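Bar stock storage: loose in a metal bin or racked?

Clerka
Posts: 2,646
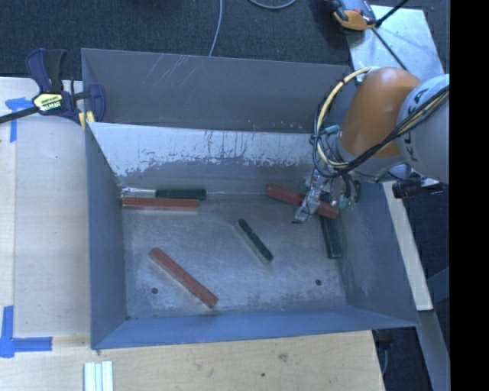 I'm trying to settle how we keep short bars between operations. At the moment they go loose into an open-topped metal bin with flared walls, red and dark green together. Color is our only sort key. The bars end up at whatever angle they land, and the floor of the bin is scuffed from use. Two questions. Does anyone line the bottom, and does anyone bother separating colors before the next step?

Zulik
Line it. We glued 3 mm rubber sheet into ours and edge dings on painted parts dropped to a level I stopped recording. Cut the sheet short of any floor holes or they stop draining.

Rutherford
Disagree on rubber. It holds chips, and chips mark paint worse than bare steel does. I ran lined and unlined side by side, 100 parts each, and the lined bin gave me more fine scratches. Fewer dings, I'll grant that. Depends which defect your customer rejects.

Zulik
Were you blowing the parts off first?

Rutherford
No. They came straight off the saw.

Zulik
Then you tested the saw.

Banard
On separation: two bins, one color each. Mixed storage is fine until someone picks by feel at the end of a shift. If floor space is the problem, a divider across the middle costs you one strip of sheet and two bends. Leave it loose so you can lift it out to sweep.

Clerka
Floor space is the problem, yes. The flare makes a divider awkward, as the ends need to be cut on the slope. What height did you use?

Banard
80 mm. I tried 40 first and bars rode over it whenever someone tipped a tray in. Make a cardboard template for the slope and transfer it. Deburr the top edge properly.

Léonie Ferrand
I would question the bin altogether. Short bars in one layer can go in a slotted tray, and then you see a missing one at a glance. A deep bin makes sense for castings or offcuts. For finished bar it only saves the operator the time of placing them.

Rutherford
That time is the whole argument for the bin. Slots also tie you to one section size.

Léonie Ferrand
Ours are notched for two sizes. I accept it gets silly beyond that.

Clerka
We run four, so slots are out for now. I'll make the divider at 80, leave the floor bare, and add a blow-off before the bin. Will post reject numbers at the end of June.

Zulik
Try the rubber on one side of the divider while you're at it.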